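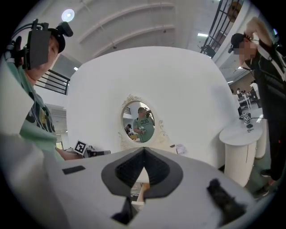

If you want to teach a robot to put away a hairbrush, the old way is to bring the robot to the hairbrush. Somebody has to crate the arm, drive it over, bolt it to a table and then spend the afternoon steering it with a joystick, and by suppertime you may have a few dozen tries to learn from. The group at Midcombe did it like that for years, and they'll tell you (with some feeling) what it does to a person's back.

These days the robot stays home. People carry the hands instead – light plastic grippers with a camera inside, squeezed open and shut by the person holding them, while a second set of cameras rides on the head and sees more or less what the wearer sees. A printed square marker, the black-and-white kind, helps the software work out where each hand is in the room. What comes out at the end is a record of how the hand moved and what it was looking at, and a robot arm fitted with the same style of gripper can be trained on it.

The method goes by the name Nusau, and the result that got people talking came out of a trial last June. The group gathered 175 recordings of tidying jobs in furnished rooms, the sort of places with vanities and side tables and lamps that shine right where you wish they wouldn't. After checking, 170 were good enough to keep. The trained arm was then set up at Festov, in a room it had no recordings from at all, and asked to pick up small things from a ledge and set them on a table. It managed nine out of 10.

I'll admit I expected the mirrors to spoil everything. A mirror hands the camera a second room, with a second pair of hands in it, and an earlier version of the tracking got badly lost whenever one came into view. The fix, worked out with the engineers at Vermeulen, was to have the head cameras and the gripper cameras check each other's story, and throw out any stretch where the two disagreed for long.

There is plenty left to do. Soft things are still hard, and so is anything that needs real force, like a sticky drawer, because the grippers record motion and don't feel much. The next round of recordings will add drawers all the same, along with a better wrist strap, which everyone who has worn the gear for a full day has been asking for.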